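Miranda Shelf Challenge

From the Mirkurlow wiki of student engineering projects. Last edited January 7, 2023.

The Miranda Shelf Challenge is a student robotics competition held entirely in simulation. It is run by the robotics club at Brarkmont, a technical college in Naltitz, and is open to student teams from other schools. Teams write control software for a simulated arm that has to find, pick up and move household objects in a furnished room. The final is held each July. The contest is named after Miranda, the simulator it runs on, which the club also maintains.

The organizers describe the event as a low-cost way into robot manipulation. Critics, including former entrants, have questioned how much of what it rewards would carry over to a physical arm. No winning program is known to have been tested on hardware under the conditions of the contest.

Background

The Challenge grew out of a second-year course at Brarkmont in which students shared one small arm and spent most of the term waiting for it. Simulation removed the waiting. The course handout promised that the programs would be moved to the real arm at the end of the year. According to the course archive this was done once, with two programs, and the results were left out of the final report. Later handouts drop the promise.

The club opened the event to outside teams the following year. Club publicity has since called it "the leading student manipulation contest in the region." The page making the claim names no other contest in the region, and it is unclear whether there is one.

Format

Each team submits a single program. In the final the program is run 500 times, with the objects in different starting positions, and nobody on the team may change it once the runs have begun. A run ends when the object has been placed, when it leaves the reachable area, or when time runs out.

Tasks are given as short written instructions, such as moving an item from a shelf to a table or turning it to face the other way. The program receives the view from a camera near the gripper, along with the joint positions of the arm. It does not receive object coordinates, although early versions of Miranda exposed them by mistake and at least one team is thought to have used them. The results from that year were allowed to stand.

Scoring

The highest possible score is 888. The number comes from adding up task points, speed bonuses and a style bonus that the rules do not define. The style bonus has been awarded every year. Requests to publish how it is worked out have been answered with a link to the rules.

Points are taken off for knocking over objects that are not part of the task. The size of the deduction has changed several times, usually after teams found that it was cheaper to sweep things aside than to reach around them. Under the current rules this is still true for light objects.

The simulated room

The room is built from a fixed library of models, with shelves, flat surfaces, plants and common household things. Which items appear together is decided by a random draw, so arrangements can look odd. The club says the mix prevents teams from preparing for a known layout. Teams reply that the library is small enough to learn by heart, and several have done so.

Shiny objects are the hardest part of the library for most entries, as reflections confuse programs that look for objects by color. Large items close to the camera cause a second problem by hiding much of the surface behind them. A gold trophy cup manages both. It has a thin rim and a squared-off handle that offers more than one place to grip, and it fills a good share of the view when the gripper is near it.
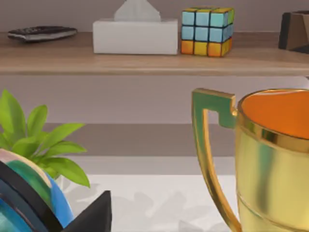
Criticism

The most common complaint concerns contact. Objects in Miranda slide and tip in ways that entrants with access to a real arm have called generous. A grip that would slip on metal often holds in the simulator, and programs tuned over thousands of practice runs learn to depend on this. The club has acknowledged the problem in its release notes and lists it as "to be improved." The wording has not changed through several releases.

A second complaint is about access. Entry is free, but practice is not, at least for teams that train their programs by trial and error. Schools with good computers can run far more attempts than those without. A cap of 400 practice runs per team was tried for one season and dropped, as there was no way to check it.

Supporters say that students learn to write, test and hand in a working program on a deadline, and that few could do so if each team needed its own arm. The club has not published any study of what entrants learn.

See also

Brarkmont robotics club
Miranda (simulator)
Student competitions in Naltitz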